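Subject: Re: [workspace] Things left on the floor, and what the stone will stand
From: Zerrin Akbulut
To: workspace list
Date: October 2022

Replying on list as two of Ataberk's points affect everyone who books the room.

Ataberk Sarıgül wrote:
> I went through the ground floor room at Bolludari before the Wondley
> people moved their benches in. The floor is the problem, as usual. Hand
> tools and pens are being put down on it and left. I would like a rule
> that anything found on the floor at the end of a booking goes straight
> into lost property, tools included. I would also like to know what we
> are allowed to clean the stone with. Gökçe left us a drum of descaler
> and I am not convinced it should go anywhere near it.
>
> Second question: who looks after the skirting trim? Bülent thinks it is
> the landlord's.
>
> Ataberk

On the first point, I agree about tools and disagree about lost property. A screwdriver in lost property is a screwdriver the next person can't find, so they bring one from home and then we have two. The tool should go back to the board. The one with the black grip and orange end cap is a fair case: it was lying beside the yellow plastic, on a mottled floor, and a thin silver shaft does not stand out well against pale grey.
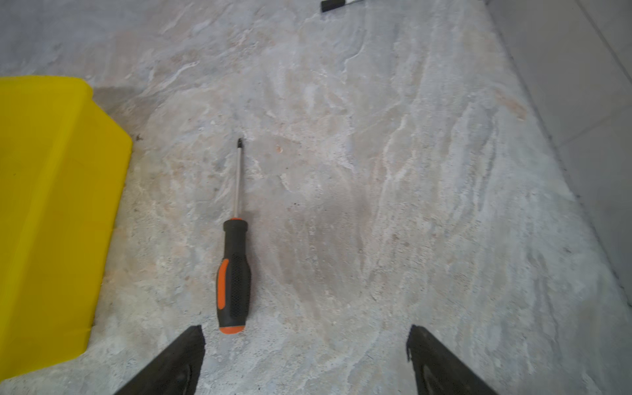
Lerkance Shared Workshop – Rooms and Equipment Group

Proposed wording for the room sheet, for comment:

1. Hand tools go on the board or in the drawer under it. The floor is not a temporary shelf, including while you are kneeling on it.
2. Pens, markers, tape and other consumables go in the tray by the door.
3. Anything you can't identify goes on the end of the long shelf with a slip of paper saying where it was found.
4. Walk the wall line before you sign out. Start at the door and keep the wall on your left.

Item 4 is there on Ute's suggestion. She kept a list through August of what she picked up and where. Most of it was within a hand's width of a wall. Round barrels roll until they meet something, and the walls are what they meet. Markers were the largest group. Screws came next, then pencil stubs. She did not find much in the middle of the room, presumably as people tread on it and pick it up.

The corners also need a proper look from close by. With white panels on both sides and a light floor, a marker with a white barrel gives you only its two dark ends to see when you are standing at the door. 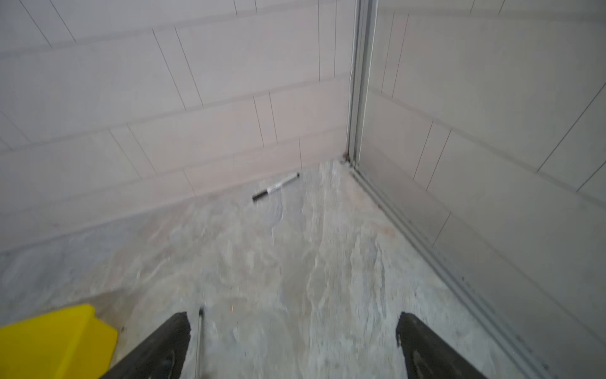
Marker at the foot of the panelling, by the corner with the metal trim.

On the trim: Bülent is half right. The panels and the grey metal channel up the corner were in the original fit-out, so replacement is the landlord's. Cleaning is ours under the room agreement. There is a small reddish-brown spot at the bottom of the corner where the trim meets the floor. I can't say whether it is rust or dirt. Please wipe it with a damp cloth and see whether it comes off. If it does not, send me a note and I will report it. Please do not use wire wool on it.

On cleaning the stone: no descaler. Most descalers are acid. We have no record of exactly what was laid, but the polished areas look like marble or travertine, and acid will etch either of those and take the shine off. The etched patch then has to be repolished, and the last quotation I had for that was 386 before tax for a small area. For the same reason please keep vinegar, lemon-based sprays and bathroom cleaners out of the room. Gönül has agreed to take the drum back to Gökçe.

What to use:

Dry sweep first with the soft broom, along the walls and then across. Grit under a wet mop does more harm than the mop does good.

Then a neutral stone cleaner at the dilution on the bottle, in lukewarm water. Wring the mop until it no longer drips. Change the water when it goes grey, and expect to change it at least 2 times for the whole room.

Dry with a flat cloth.
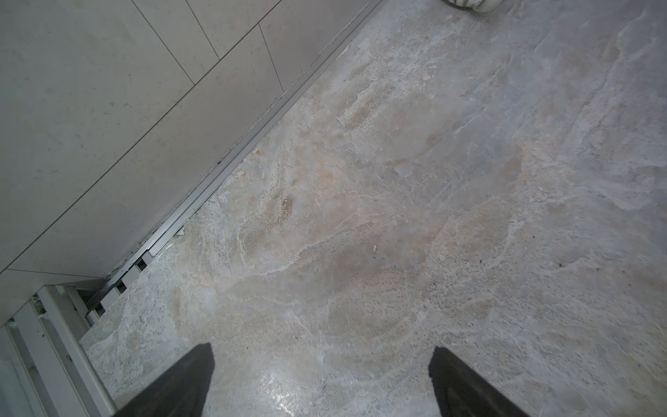
Brown speckling does not always mean dirt. Natural stone can have rusty, grainy patches in it, and scrubbing will not shift those. If a mark is still there after one pass with the neutral cleaner, leave it alone and tell me where it is. Crumbs and other loose bits are best taken up by hand or with the broom before any water goes down. Soft items found on the floor, cloths and so on, should be shaken outside and put on the long shelf under item 3.

Two things still open:

The tool board has 4 empty hooks and no outlines, so it is not possible to tell whether anything is missing. I would like to paint outlines on it. Does anyone object to grey?

The tray by the door is too small. Ute has offered a deeper one. It needs a lid or a lip, otherwise we will be back to markers along the wall.

Comments on the wording to the list, please, and not to me separately. If there are none I will print the sheet as it stands and put it up inside the door.

Zerrin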